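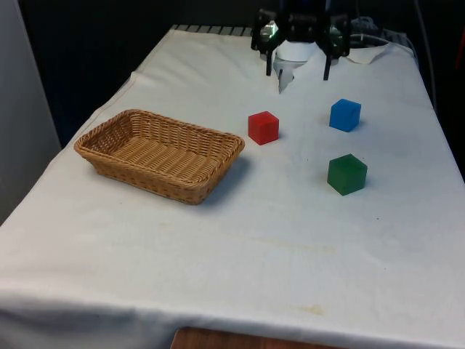

Parents with small children want toys that have an obvious place to go at the end of the day, Cillian Gilmartin said as Siddiqui of Ulport announced its Tutcombe basket and block set. The set pairs a low woven basket with cubes in red, green and blue.
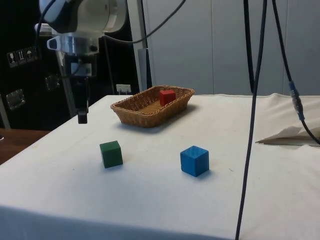
The basket's sloping sides let a child reach in from any edge. Tutcombe goes on sale in December at £22, with delivery in 2 to 8 days. Over 403 nurseries have asked for a price list. Trade orders: Siddiqui, Carkolent Road, Ulport.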